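Newsroom > Company News > Events

Kaczorowski opens its robot workshop to the public in May

12 shares | 3 comments

Kaczorowski will open the doors of its robotics workshop to visitors for an afternoon in May, with live demonstrations of its two-arm work cell, Nistis. Admission is free and no technical background is needed. Doors open at 1 p.m. and the last demonstration starts at 4 p.m.

The open day follows a smaller preview held for local teachers and business owners. Guests at the preview watched the two arms work with toy building bricks, a task the company uses for much of its everyday testing.
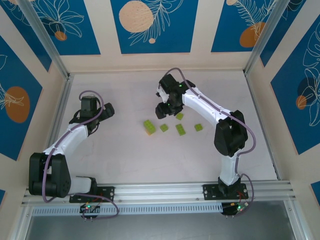 The Nistis work cell, with two arms on a shared rail and green building bricks on the table.

Nistis was built to study how two arms can share a small space without getting in each other's way. Both arms are mounted on the same aluminum rail and can reach the middle of the table. Bricks are put down by hand in no set pattern, and the arms are asked to pick them up and move them to a new spot.

"Bricks are cheap, they are all slightly awkward to hold, and everyone who walks in knows what they are," said Lindsay Stubbs, who runs the workshop. "If an arm picks one up badly, a visitor can see that as quickly as an engineer can."

Each demonstration will have 2 parts. In the first, a member of the staff will guide the arms by hand controls and talk through each move. In the second, the arms will run the same kind of task under software control. Staff will stop between runs to take questions, and visitors are welcome to choose where the bricks go.

The company has also been working on how the arms see what they are about to pick up. Small cameras near the grippers give a close view of the table, and that view is often harder to use than people expect.

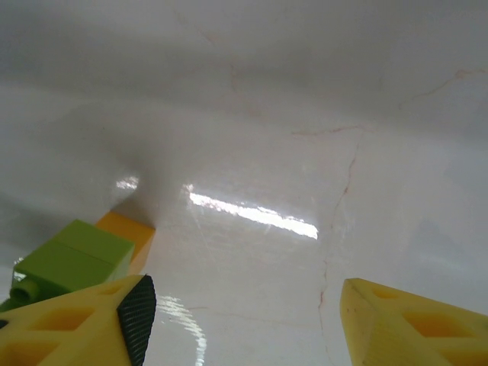
Shiny surfaces are a known problem. Glare from overhead lights can look like the edge of an object, and fine marks on a surface can throw off software that was tested on a plain one. Kaczorowski keeps more than one kind of surface in its tests for that reason, and a display at the open day will show the same brick as it appears from several camera positions.

The display was put together by Ebony Treloar of the software team. It includes a short set of recordings in which the arm misses, along with notes on what was changed afterward. Visitors can compare these with later runs on a screen next to the cell.

"We kept the misses in on purpose," Treloar said. "At the preview, those were the recordings that got the most questions."

A separate table will cover gripper design. Staff will have sample fingers to handle and will explain how the shape of a finger and the surface of its pad affect what it can hold. Parts for the table are being supplied by Dandier, a local machine shop that has worked with the company before.
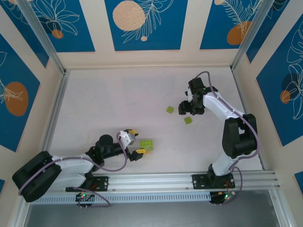
Preview guest Jo said the pace of the demonstration was slower than expected, and that this made it easier to follow. She had come in thinking the two arms would work at the same speed all the time, she said, and found it more interesting to see one wait while the other finished. She asked whether a school group could try the hand controls, and was told that a short turn could be arranged for students 12 and over.

School and club groups can book a place in advance. Group visits last 45 minutes and are limited to one class at a time, as the viewing area in front of the cell is small. Younger children are welcome with an adult.
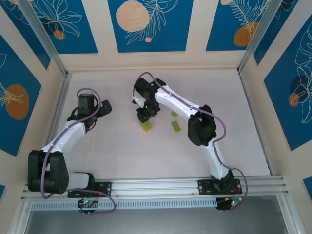

The workshop is on the ground floor and has step-free access from the parking lot. Visitors will be asked to stay behind the marked line while the arms are running – staff will point it out on arrival. Photography is allowed in the demonstration area but not in the offices.

Kaczorowski plans to hold a second open day later in the year. That event is expected to include Virus, the company's in-house name for a program that spreads a newly taught task from one cell to the others. Virus is still being tested and will not be shown in May.

Group bookings and press requests should be made through the events desk at Kaczorowski, extension 1492. Individual visitors do not need to book.

Related items
Nistis moves to a larger workshop
Dandier and Kaczorowski extend parts agreement
Notes from the teachers' preview
Summer placements: how to apply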